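4.2 The mat, the plate and the missing wheel

Most accounts of small-parts assembly start with the parts. We start with the mat, because our participants did. In the October sessions, people who had been handed the Noraseck gear kit spent a surprising share of their time deciding where on the mat things ought to live, and then defending that decision against all later evidence. Abou Jaoude calls this "parking", and we keep his word here, having failed to think of a ruder one.

The kit itself is modest. A round plate with a wide hole in the middle takes its gears near the rim, and a bare peg on the plate marks a place still waiting for one. Figure 3 gives the state we refer to below as "two on, one to go".

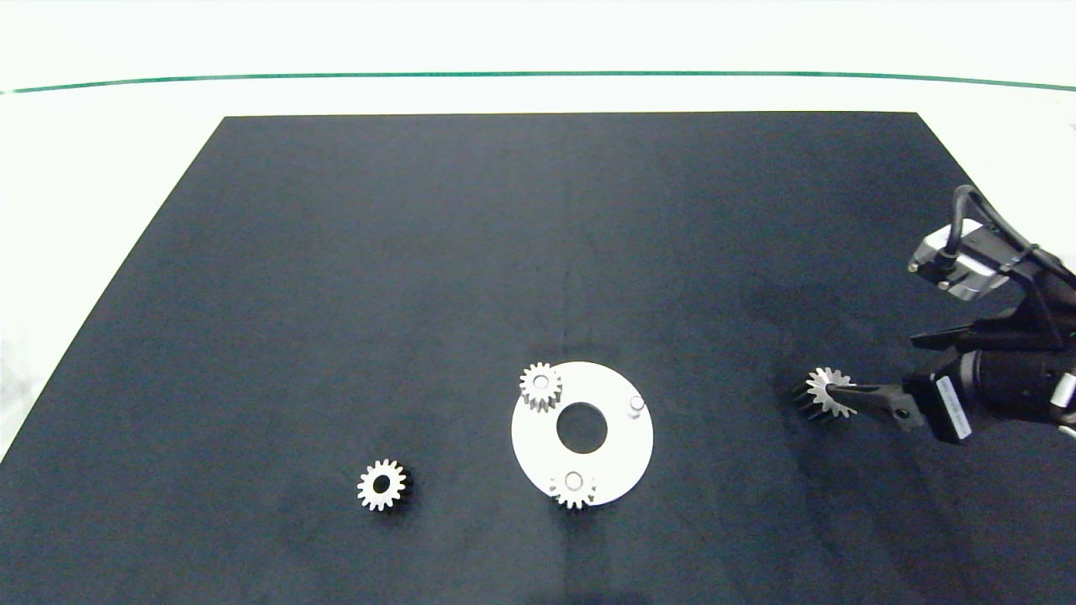 Figure 3. Two small white gears at the rim of the plate, the upright peg to the right, and a further gear held above the mat.

Parking habits differed more than skill did. Some people kept the plate close to them and treated the rest of the mat as a sort of countryside, to be visited when necessary. Others pushed everything together until the loose gears were touching the plate, a practice Pruvost had recommended for speed and which our participants mainly used for losing things. The dark surface helped, as pale parts show up well on it. So does every smudge, and 2 participants stopped work to wipe the mat with a sleeve.

We logged 705 placements in all. The last gear was the slow one. By then it had to mesh with whatever had been put down before it, and small sins committed early on came due together. Participants blamed the gear, the peg and, in one case, Modamby, who supplied only the chairs. We return to the question of blame in Section 5, where the chairs are cleared.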